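Kuusisto Works on Paper: Catalog Data

Version 2, released July 12, 2020

Overview

The Kuusisto Works on Paper catalog records the drawings, prints and sketchbook leaves held by the Brinano Gallery. It was prepared for the retrospective "Neder: The River Drawings" and is released for use by curators, students and other collections. The catalog is edited by Selim Özkan, Curator of Works on Paper.

Contents

The release holds 2,157 records, one per sheet. Of these, 2,002 have been checked against the sheet itself. The remainder were carried over from the handwritten ledger and are marked "ledger" in the status field. Sketchbooks are recorded leaf by leaf, with the parent volume given in the group field. Frames, correspondence and exhibition posters are outside the scope of the catalog.

Fields

sheet_id: permanent number assigned by the gallery
title: title in English, with the artist's own title in brackets where one is known
date: year or span of years
medium: materials as written by the examiner
size: height before width, in centimeters
group: series or parent volume
status: checked or ledger

Examination

Sheets were examined unframed, under even light, and measured along the left and lower edges. Inscriptions were copied letter for letter, including errors of spelling. Where two examiners disagreed on a medium, both readings were kept and separated by a slash.
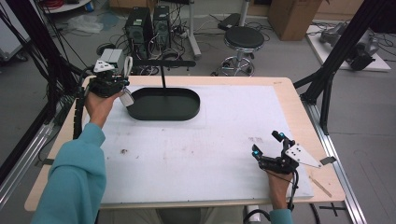
Known Limits

Dates for the Tetivau series rest on style alone and should be cited with care. Forty records have no size, as the sheets were on loan during the review. Titles in the ledger records have not been made consistent, and a search by title may miss variant forms.

Terms of Use

The text of the catalog may be copied and adapted for study and teaching, provided the gallery is credited. Rights in the works remain with the artist's estate, and requests to reproduce them should be sent to the Brinano Gallery in writing.

Corrections

Corrections are welcome and should quote the sheet_id. Those accepted by the end of May will appear in the next release.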